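Stellness Learning Pages
How a Robot Learns to Tidy a Desk
For readers aged 8 to 11
Published 25 May 2021

Many schools now have a robot arm that can be used in lessons. An arm of this kind can lift, turn and put down small objects, but it must first be taught what to do. This page explains one way of teaching it. It describes the Erken Sorting Kit, which is made by Ngui and lent to schools by Stellness.

What is in the kit?

The Erken Sorting Kit comes in one large case. Inside are the things a class needs to record a job done by hand: a small camera on a headband, a pair of wristbands, a clear box with compartments, and a bag of mixed office clips. There is also a booklet of 16 job cards. Each card sets out one job, such as sorting clips, stacking cups or folding a cloth.

The kit does not include a robot arm. Schools that do not own one may still record jobs and send the recordings to Stellness, where they are tried out on an arm called Skorkia. A film of Skorkia's attempt is then returned to the school.

Why does a robot need to watch people?

Think about picking up a paper clip. You look at it, move your hand towards it, pinch it between your finger and thumb, and lift. You probably do all this without thinking. A robot has no such habit. It needs to be told where to move, how far to open its fingers and when to close them.

It is possible to write all of this down as a list of instructions. For a heap of clips, however, the list would be very long. Paper clips hook on to each other and make chains. Binder clips have wire handles that may be folded flat or standing up. Every heap is different from the last one.

For this reason, engineers often let the robot learn from people. A person does the job many times while a camera records it. A computer then studies the recordings and looks for patterns in the way the hands move. This is called learning from demonstration. The word "demonstration" means showing somebody how a thing is done.

What do the wristbands do?

A computer can find it difficult to tell exactly where a hand is, especially when the fingers are curled or hidden. The wristbands make this easier. They carry square markers printed in black and white. Each marker has its own pattern, rather like a number plate on a car.

The computer knows the real size of every marker. If a marker looks small in the recording, the wrist must be further away. If it looks squashed to one side, the wrist must be turned. There are several markers on each band, so that the camera can usually see at least one of them while the hand twists and reaches.

Job card 3: Sorting the clips

In this job, a mixed heap of paper clips and binder clips is placed on a table. The person must move each clip into the correct half of the box. Labels on the front show which side is which. The person should work at an ordinary speed and should keep both wrists in view of the camera. 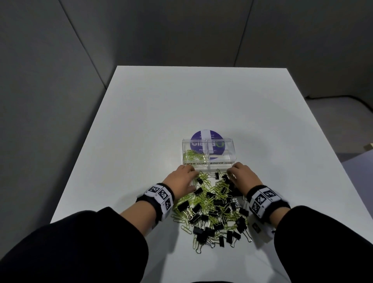
What happens to the recording?

The recording is first checked by an adult at Stellness. Parts in which the markers cannot be seen are removed. The computer then works out the path of each wrist and matches it to what the camera saw at the same moment. One class in our trial made 114 recordings of this job, and all of them were used in teaching Skorkia.

The robot does not simply copy one recording. If it did, it would reach for clips that were no longer there. It uses what it has learned to decide on a movement for the heap in front of it. It will still make mistakes, and a tangled chain of paper clips is one of the hardest things for it to pick up.

Is it safe and private?

The headband camera should be pointed at the table. Faces should not be recorded, and name badges should be taken off before work begins. The clips are small and must be kept away from younger brothers and sisters. Binder clips can pinch, so please open them slowly.

Words to know

Compartment: one of the separate spaces inside a box.
Demonstration: showing how something is done.
Marker: a printed pattern that a computer can find easily.

Borrowing the kit

Schools may borrow the Erken Sorting Kit for 3 weeks at a time. Loans for the new school year begin in September. A teacher should complete the request form on behalf of the class, and should state whether the school has a robot arm of its own.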